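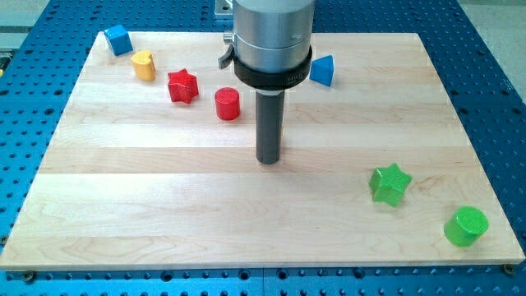

Maple board on the blue work table, Varkport open day

We caught the early ferry to Varkport in May for the open day at Hirkdale, the flooring makers, and I'm so glad we did! I had no idea a floor could keep me happy until lunchtime.

Vilja Hirvonen led our group of 23 through the timber store first. It smells wonderful in there, sweet and a bit dusty, and the stacks go right up to the roof. She let us handle offcuts of ash, oak and maple and guess which was heaviest (I was wrong three times). Each batch rests for 3 weeks before anyone cuts it, and they keep about 2,000 boards on the racks.

Then came the old sprung dance floor from the Vikier ballroom, in for repair after decades of waltzing. Rogelio Cruzado showed us the heel marks and let the children jump on a finished section – and then the grown-ups, who were much worse behaved.

Tea was in the yard, with a very good ginger cake. I bought a maple breadboard from the seconds table, and my sister got two. The 934 bus stops by the gate and goes straight back to the harbour, though the last one leaves at half past four, so we had to run for it.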